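Jurnico > Opinion > Work and Machines

Show the public the slow part

By Ilgın Uysal

I have been to a lot of robot demonstrations, and I have come to distrust most of them. A machine pours a cup of coffee or folds a shirt, the visitors clap, and everyone goes to the buffet. You leave knowing that a machine can pour a cup of coffee in a room that was set up for it. You don't know who taught it, how long that took, or what it does when the cup is a different cup.

Vulaneck's open day was better than that, and I think other firms should copy it. The company works on handling clothes and the things clothes come with, and for one day it let visitors into the room where people do the teaching. Groups of 10 went in at a time. I was in the second group. We had been told at the front desk that we would see "data work," and a man behind me said he could see that at his own office.

What we saw was people picking up coat hangers.

They don't do it with their bare hands. They hold a gripper, a black tool with two jaws that open and close, and they do the job with that. A camera on the tool records what the tool sees. Later the recordings are used to train a robot that will have jaws like those on the end of its arm. I knew this in outline before I went. I had never stood next to it for an hour. 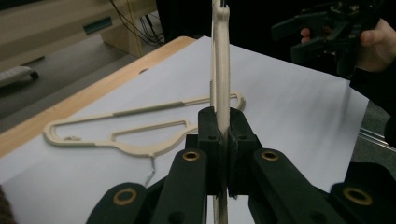 Jaws closed on a strip of cream-colored plastic. A second gripper is held at upper right.

The first thing to say is that it's slow. Picking up a hanger is a job you and I do without looking. Try it with two blunt blocks for fingers and it becomes a puzzle. A hanger lying flat gives you very little to get hold of. The plastic ones have a thin rim, and if you come at it from the wrong side it slides away from you over the table. The wire hook swings around. You have to decide where to grab before you get there, and the tool is in front of what you are trying to see.

Melahat Canpolat runs the teaching room and did most of the talking. She used to manage the back room of an Özkan dry cleaning shop, and she talks about hangers the way other people talk about cars. She dislikes the ones with swivel hooks. She told us that new people on her team tend to rush, and that rushing makes bad recordings. "I don't want your fastest one," she said. "I want the one where I can tell what you meant to do."

I wrote that down because it seemed to me to be the whole job. It's also a skill, and I'd like to spend the rest of this column on that word.

When firms talk about this kind of work they often call it simple. I have heard "anyone can do it" from people who were trying to be friendly about it. Then I tried it. Visitors were allowed a turn at a side table, and I failed to lift a hanger cleanly until my fourth go, with a boy who must have been in middle school waiting politely behind me. He got it on his first. So anyone can do it once. Doing it all morning, steadily, from one side and then the other, in a way that someone else can learn from, is another matter. We pay music teachers, and we don't tell them that anyone can press a piano key.

Ertuğrul Oral, who handles the company's accounts and had been drafted in to carry chairs, was open with me about money. The people in the teaching room are on staff. They get the same vacation as the engineers and less pay. I asked how much less and he told me, and then asked me not to print it, so I won't. I'll say that the gap was smaller than I expected and still larger than I think it should be.

The usual answer is that engineers are hard to find. Maybe so. But a robot that has only seen bad examples will copy bad examples, and no engineer can fix that afterward by being clever. If the recordings are where the quality comes from, then some of the money ought to go there too.

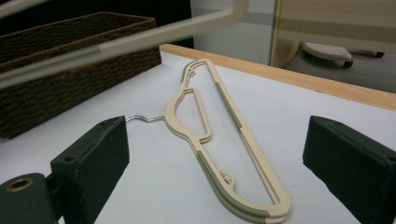 PODAMHOLM, 17th May

The town matters to this story, so a word on it. Podamholm had a commercial laundry until last November. It washed sheets and uniforms for hotels along the coast, and when it shut, 28 people lost their jobs. Several of the visitors at the open day had worked there. You could pick them out. They stood with their arms folded, and they asked the good questions.

One of them asked what everyone else was too polite to ask, which was whether the machine would take what was left of the laundry jobs. Oğuzhan Akgül, one of the founders, gave an answer I have heard in different forms from many founders. The robot would do the dull parts. People would do the rest. The man asked him what the rest was. Akgül said he couldn't tell him yet.

I give him credit for that. I'd have given him more if he had said it first. I don't think a company can know in advance which jobs its product will end, and I don't expect it to stop work until it does. I do think it should stop using the word "dull" in front of people who did that work for years. Sorting hangers is dull to someone who has never been good at it. Canpolat doesn't find it dull, and she is the one person in the building who has done it both ways.

There is an argument on the other side and I want to put it fairly. Serpil Uçar, who ran the ironing line at the old laundry, came away from the visit in favor. Her shoulders are finished, she told me over a paper cup of tea. She doesn't want her daughter on an ironing line, and if a machine can stand there in the heat then let it. She thought columnists were sentimental about hard work they had never done. I have never worked an ironing line, and I had no reply to her then. The best I can offer now is that she and I want the same thing for her daughter, and that neither of us was told where the daughter would work once the line was gone.

Back to the hangers. Late in our hour we got to stay close to one of the tables for a while. A cream plastic hanger lay on the white top with its wire hook sticking out to one side, and the open jaws of a gripper were over it. A brown wicker basket stood further back. It looked like somebody's bedroom on laundry day, if you left out the tools. The visitors had gone quiet by then, and I noticed that even the folded arms had come down. People will watch work being done with care for a surprisingly long time.

That is my case for this sort of open day. The finished robot on a stage asks you to be impressed, and once you've been impressed you have no more questions. The teaching room gave us plenty. Who decides which hangers are used? What about broken ones? Does the person in the recording get a say in where it goes after the firm has used it, or if the firm is sold? Canpolat answered the first (she does, mostly from a box of old Özkan stock), and the second (they keep them in). The third she passed to Akgül, who said the recordings belong to the company and that it was in everyone's contract.

I'd like that one looked at again. If you teach a machine with your hands for two years, and the recordings are sold on to a firm you've never heard of, a line in a contract you signed in your first week seems a thin sort of permission. A share, even a small one, would be fair. Failing that, a letter telling people where their work has gone would cost the price of a stamp.

Vulaneck plans to hold another open day next year. The public should go, and so should anyone from the council who has a vote on the old laundry building. Wear comfortable shoes, as there were not enough chairs for the second group even after Ertuğrul Oral had brought up the last of them.

1727 shares
3 comments

Related
What the hotels did after the laundry closed
Letters: Who owns a worker's know-how?
The coast bus is late again, and it is a budget problem
I let a machine mow my lawn for a summer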